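## Desk bins, cans and the new pickup routine

The Jedbridge office changed over to its new waste routine in July, and enough questions have come in since then that it seems worth going over the whole thing in one place. Most of it concerns the small bins at the desks, because that is where most of the sorting goes wrong.

Under the old arrangement, the cleaning crew emptied every desk bin every evening. There are 96 desk bins on the two floors, and many of them had one tissue or one coffee stirrer in them when the liner was pulled and replaced. Karine Vachon in facilities went through the supply orders last winter and found that we were buying more than 3000 liners in a stretch when the building was half empty. The new contract with Gadunex has the crew come through for desk bins 2 evenings a week. Kitchens, restrooms and the mail room are still done every evening.

The change means that what goes in a desk bin may sit there for a few days. Food is the obvious problem. Fruit peels, yogurt cups, takeout boxes and anything with sauce on it should be walked to the kitchen, where the large containers have lids. A dry snack wrapper is fine at the desk. So are tissues, used sticky notes, and packaging that has nothing left in it.

Drink cans are the other problem, and the one we hear about most from Gadunex. Their crew does not sort. A liner from a desk bin is tied off and goes straight to the landfill side of the dock, and whatever cans are inside go with it.
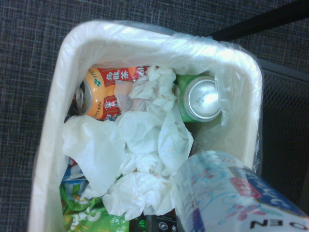 *A desk bin with two cans in among the tissues and wrappers. The cans belong in the blue recycling container in the kitchen.*

Lucie Lévesque spent a morning in the dock area in September looking at what came down from the third floor. She reports that cans were the most common recyclable item by a wide margin, ahead of water bottles and well ahead of office paper, which people here have been separating for years without much trouble. Tea and seltzer cans made up most of it. Many had been pushed in early and then buried under paper and tissues, so even a crew member who wanted to pull them out would have had to dig. We are not asking anyone to do that.

Please empty the can in the kitchen sink before it goes in the recycling. It does not need to be washed. Liquid in the bottom of a bag is the main reason bags get rejected at the dock, and a rejected bag goes to landfill along with everything in it. There is no need to crush cans. The containers are picked up often enough that space has not been an issue.

A few other points that have come up:

- **Liners.** Each desk bin gets one clear liner, folded over the rim. If yours tears or leaks, spare liners are in the cabinet to the left of the third floor printer, and on the second floor in the supply closet, bottom shelf. Please don't double them up.
- **Full bins.** If your bin fills before the next pickup, tie the liner and leave it in the gray cart by the freight elevator. Don't leave bags in the hallway.
- **Batteries and toner.** These don't go in any bin. The collection box is at the reception desk on the second floor. Grurnell takes used toner back, and the return labels are taped inside the lid.
- **Personal bins.** A number of people have brought in their own. The crew has been told to empty only the office ones, so yours will be left as it is.
- **Giving up your bin.** This is allowed, and 23 people have done it so far. Put a note on the bin and facilities will collect it.

Thérèse Poirier asked at the last staff meeting whether smaller recycling containers could be put at the ends of the desk rows, so that people in the far corner by the Lemieux conference room don't have to cross the floor with a single can. Karine has priced this. It would add a stop for the crew on each row, and Gadunex would charge for it. A trial on the third floor only is being discussed, with one container at the window end of each row. If it goes ahead it will start after the holidays, and the people who sit nearby will be told first.

Liette Sawatzky is keeping the list of bins that were missed or emptied late during the changeover. If yours was skipped, send her the desk number and the date. There were several misses on the second floor in the first weeks, mostly along the wall behind the copy room, and these have since been added to the crew's map.

Questions about the schedule go to Karine. Requests for an extra pickup after a meeting or a lunch should be sent to Ada Dal Bello by noon on the day you need it.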